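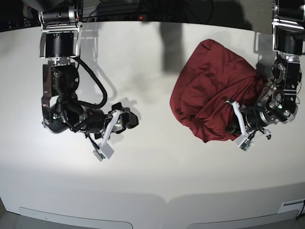 Figure 4.1. Dark red cloth on a white table.

Textile Care and Finishing, Lecture 4
Why cloth wrinkles, and what we can do about it
Notes by Rongrong Tang

Please read these notes before the laboratory hour. The part on resins will be discussed again in Lecture 5, so today you need only the main idea.

1. What is a wrinkle

When we bend a fabric, the fibers on the outside of the bend are stretched and the fibers on the inside are pressed together. If the bend is gentle, the fibers go back when we let go. If the bend is sharp, or if it is held for a long time, some of the change stays. This remaining change is what we call a wrinkle or a crease. In everyday speech a crease is usually made on purpose, as in trousers, and a wrinkle is not. In this course I use both words for the same physical thing.

2. The role of water

Cotton, linen and viscose are made of cellulose. The long molecules are held to each other by many hydrogen bonds. Water enters between the molecules and opens part of these bonds, so that the molecules can move a little. When the water leaves, new bonds are formed in the new position. For this reason a cotton shirt that dries in a heap keeps the shape of the heap. Ironing with steam uses the same effect in the opposite direction: we open the bonds, press the cloth flat, and let it dry flat.

Wool also takes up much water, but its fiber is naturally curled and elastic, and it recovers better. Polyester takes up very little water. Its wrinkles depend mostly on temperature, and this is why the washing of polyester should end with a slow cooling.

3. Yarn and weave

The fiber is not everything. Please remember the following points:
Thick fibers are stiffer than thin ones and resist bending more.
A strongly twisted yarn leaves the fibers less freedom to slide back.
Plain weave has the most crossings, and it wrinkles more easily than twill or satin from the same yarn.
Knitted cloth has loops which can move, so it usually recovers well.

4. Measuring the recovery angle

A small strip is folded in half, put under a weight for a fixed time, and then released. After a waiting time we read the angle between the two halves. A strip that opens completely gives 180 degrees. A strip that stays folded gives zero. We measure warp and weft separately and often report the sum.

In our laboratory we use the Birkel tester. Fold half of the strips face to face and the other half back to back. Handle them with tweezers, as the warmth and moisture of the fingers will change the result.

5. Exercise

Each group receives strips from two cloths, sample 761 (plain weave cotton, from the Filtberg mill) and sample 1073 (the same cotton in twill). Measure both, make a table, and explain the difference in half a page. Hand in the table to Jianhua Qian in the laboratory.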